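Contrôle avant mise sous tension, bras de l'atelier partagé Brelov
Fiche remplie par Uzma Ghauri, relue par Kulap Ratanaporn
Janvier, 18 h 40

1. Fixation du socle
Serre-joints repris tous les deux. Celui de gauche avait pris du jeu. OK.

2. Câble d'alimentation
Gaine propre, pas de pli. Passe encore trop près du coude quand le bras revient en arrière. A refaire avec un collier, pas du scotch.

3. Arrêt d'urgence
Testé deux fois bras à vide, coupe bien. Bouton à portée de main droite seulement. Gauchers : déplacer AVANT de lancer.

4. Portée
Mesurée au mètre ruban, 775 mm depuis l'axe du socle, pince fermée. Zone à laisser libre : 1130 mm. Oui c'est large, on garde.

5. Pince
Les doigts ferment droit. Vis du support revues, une était à peine vissée (frein filet à racheter). Vérifier le serrage à chaque séance, pas une fois par mois.

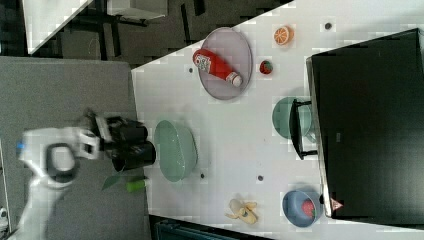
6. Vitesse
Bridée à 30 % dans le logiciel Fininora. Ne pas toucher pour les essais de prise. Kulap : « je l'ai retrouvée à 60 hier, merci de remettre comme c'était ».

7. Objets de test
Dinette plastique uniquement. Pas de verre, pas de vaisselle de la cuisine, rien avec du liquide dedans. Charge maxi à ne pas dépasser : environ 700 g, et encore, bras replié.

8. Écran et chaises
Fils de l'écran attachés au pied de table. Chaises à reculer avant le premier mouvement. Personne assis coté bras pendant un cycle, même « juste pour regarder ».

9. Alim Dolatow
Ventilo bruyant au démarrage, se calme ensuite. A surveiller. Si odeur de chaud on coupe et on note ici.

10. Position de repos
Pas OK. Le bras s'arrête trop bas, le poignet frole le plateau. Recalibrer l'épaule puis refaire le point 4.

Bilan : essais lents autorisés à deux personnes, une sur le bouton. Pas de cycle automatique tant que le 2 et le 10 sont ouverts.

Reste à acheter : colliers, frein filet, un embout pour la clé de 3 (disparu encore).

Uzma G. / vu K.R.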